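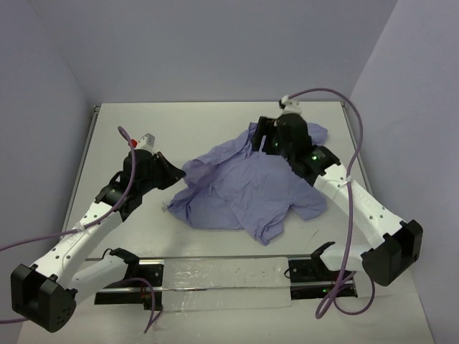 Who should decide when a robot cell that has stopped on a fault may start again? A person who was not responsible for keeping it running that day, and who has the fault record open in front of them.

The position set out in this essay is that restart authority should be separated from production authority, even in small laboratories, and even where the machines are light enough that few people think of them as dangerous. It follows from an incident at our Janodthorpe site, where two-arm cells are used to develop garment handling for Havberg, a textile reuse firm. The views are those of the author and have been discussed with the site's management, who do not share all of them.

The facts are short. During a sleeve-straightening task, one arm lost its position reference at the wrist. The controller reported a communication fault and held the arm still, as designed. The operator cleared the fault and resumed. Over the following shift the same fault was cleared 7 times. On the last of these, the arm resumed with a wrong estimate of where its wrist was, closed on the cloth, and pulled against the second arm until a gripper finger broke. A fragment struck the safety glasses of a technician who had leaned in to free the fabric. She was not hurt. Had she been wearing her ordinary glasses, as several of us had done in that room, this essay would be a different document.

The cause was a cable. The line serving the wrist had been tied down too close to the joint, and at certain angles it was drawn tight enough to break contact for a moment. It is an old problem and an easy one to correct. The maintenance group at Dekum, who supplied the cells, recommended a longer service loop and a second tie point farther down the forearm, and both were fitted before the cells were returned to use.

It would be comfortable to stop there, and the first version of our internal report did. It listed the cable as the root cause, the new tie points as the remedy, and closed the matter. Vilja Savolainen, who reviewed it, declined to sign. Her objection was that the cable had announced itself 7 times, and that a report which treated the announcements as background had missed its subject. I have come to agree with her, although I did not at the time.

Consider what the operator was being asked to do. The day's target was 118 completed folds. The fault message gave a code and a button marked Resume. Pressing the button worked, and it took 3 seconds. Calling for an inspection would have taken the cell out of service for most of an hour and would have appeared on the daily sheet as lost time under the operator's own name. No instruction told anyone to ignore a repeated fault. The arrangement of the work made ignoring it the ordinary thing to do.

Amr Abdel Rahman, who manages the cells, has argued against a separate restart authority on practical grounds, and his argument deserves a fair statement. Cloth is a difficult material. It slips, bunches and snags, and a cell that handles it will stop many times in a normal day for reasons that have nothing to do with safety. He counted 70 stops in the week before the incident and judged nearly all of them harmless. If each one required a second person, he says, the work would come to an end, and people would find ways around the rule within days.

I accept the count and do not accept the conclusion. A stop caused by a missed grasp is a task failure, and the operator should remain free to clear it. A stop caused by loss of position, loss of communication or excess force is a statement by the machine that it may no longer know where its own parts are. The two kinds should not share a button. At Janodthorpe they did, and the software made no distinction in how it presented them.

My proposal is therefore a limited one. The first fault of the second kind may be cleared by the operator after a visual check of cables and joints with the power off. A repeat of the same fault on the same arm locks the cell until a second person has read the record and signed for the restart. The time lost is charged to the cell and never to an individual.

The Aydoğan laboratory, with whom we exchange procedures, has worked under a similar rule for some time. Their staff report that the signature is seldom needed – and that operators now look at the wrist cables before a shift, which the rule does not require.

There remains the matter of reaching into the work area. Our written procedure says the arms must be powered down before a hand goes past the front edge of the table. The technician believed that a held arm was a stopped arm, and the green light on the screen gave her no cause to think otherwise. A revised procedure, issued on 7 December 2019, spells out the difference in its first paragraph. The screen has not yet been changed, and until it is I would ask every supervisor to explain the difference in person, at the cell, to anyone who works there.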